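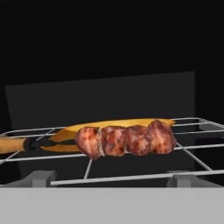 Emiliano Maldonado wants to know whether the Ministry of Queues is ever coming back, and whether poor old Balogun got his stapler returned to him.

Well, Emiliano, bless you for asking! The answer to the first is yes. I've been scribbling away at part 5 since April, mostly on the bus, and it's finally in a state I'd let my neighbours read.

For anyone new, these are my silly little stories about the Republic of Skanau, where every government office reports to another one and the top one reports to the mailroom.

In the new one, Balogun has to apply for a permit to be off sick. The form is 86 pages long and must be handed in while healthy - I'm rather proud of that bit.

He's sent down to the Cerkerus Annex, where the clerk, Miss Flukiven, hands him ticket number 198. They're serving number 2, and have been since her predecessor retired.

I did have a whole scene with a minister and his favourite colour of ink, but it went on and on (I know, I know) and my sister fell asleep reading it, so out it went.

As for the stapler, it's still under review. I'll post the first half Fri 2 November, and the rest once I've sorted out the ending.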